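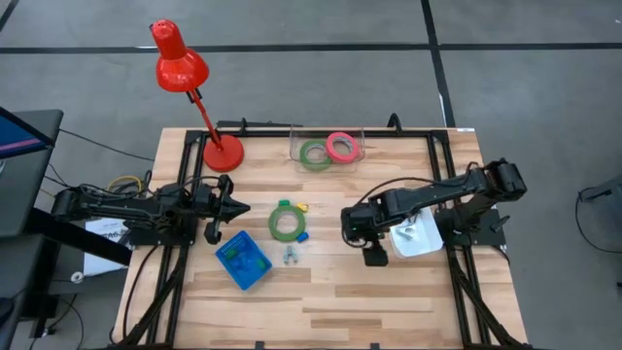

Issue 16

Setting Up a Two-Arm Table the Right Way

By Myung-ja Oh

I love a good two-arm table. Put two arms across from each other, give each one a gripper and a wrist camera, and a plain worktop becomes a place where you can try almost any small sorting job you can think of! It also becomes a place where two machines share the same air, and that means house rules. Ours at Cloncombe have been rewritten more often than I'd like to admit, and the version below is the one we've been using since June. Borrow whatever fits your own shop.

Before you start

You'll want the arm maker's manual, a tape measure, floor tape, a marker and an hour when you won't be interrupted. If your site already has a written risk assessment, read it first and follow it wherever it is stricter than this page. House rules sit on top of the formal standards and never replace them.

Step 1. Mark the floor

Run a line of tape on the floor beyond the table and agree on what it means. At Cloncombe it means you stop there while the arms are powered, unless you are the operator. Black tape on gray carpet tile shows up nicely and comes up clean. Stand at the door afterward and see if you can spot the line from there. If you can't, go wider.

Step 2. Find out where the arms can meet

With the power off, check the reach of each arm in the manual and mark both reaches lightly on the tabletop. Where they overlap is the shared zone. On a table with the arms on opposite sides, that zone lands in the middle, right where you'll want to put the work -- so set the speed limit for the shared zone before you run anything. We use 30 percent of full speed for a new task and leave it there for the first 35 runs. It feels slow. You'll be glad of it the first time both grippers go for the same roll of tape.

Step 3. Sort out the cables

My favorite step, truly! Follow every cable from the gripper back to the base. Cables that run along the links need enough slack for the full turn of each joint and not so much that a loop can catch on a rail or a lamp. Move each joint by hand through its range if the manual allows it, and watch the wrist most of all, where the camera sits close behind the gripper and things get crowded. Then look down. Any cable crossing the floor should stay out of the path you walk to reach the stop button.

Step 4. Dress the table

Give every object a home and write it down. A clear bin at the back for spare tape rolls works well, with a shallow white tray under one arm and a mesh-bottomed basket off to the side. Clear walls are a treat for people, who can see what's inside, but check them on your wrist cameras too, because glare can hide an edge.

Small parts need the most care. Little colored pieces set around the rim of a tape roll make a lovely test of fine gripping, and they also end up on the floor. Keep a written parts list, check it at the end of each session, and never reach in for a dropped piece while an arm is live. Same goes for clips.

A desk lamp is fine on the table as long as it stays outside both reaches. Ours gets a pencil mark at the foot so it goes back to the same spot. Moving the lamp changes the shadows, and a run recorded under different light should be noted that way in the log.

Step 5. Post the sheet

Print the rules on one page and put it at the table itself. Large type, black on white. We keep ours to 7 lines:

One operator at a time.
Stop button tested before the first run.
Shared-zone speed set and read aloud.
Hands out before power on.
Power off before hands in.
Table matches the layout card.
Anything odd goes in the log, even if it fixed itself.

Step 6. Do a dry run

Run the whole task with the grippers empty and the operator's hand on the stop. Halfway through, press it. Both arms should halt together. If one keeps moving, power down and find out why before going any further. We call this the Giscombe check, after the room where we first did it, and it takes a couple of minutes.

Keeping it up

Repeat steps 2 and 3 whenever an arm is remounted or a gripper is changed. Redo the floor tape when the corners start to lift. And if you come up with a better way to keep track of small parts, please write in -- I'd love to run it in the next issue.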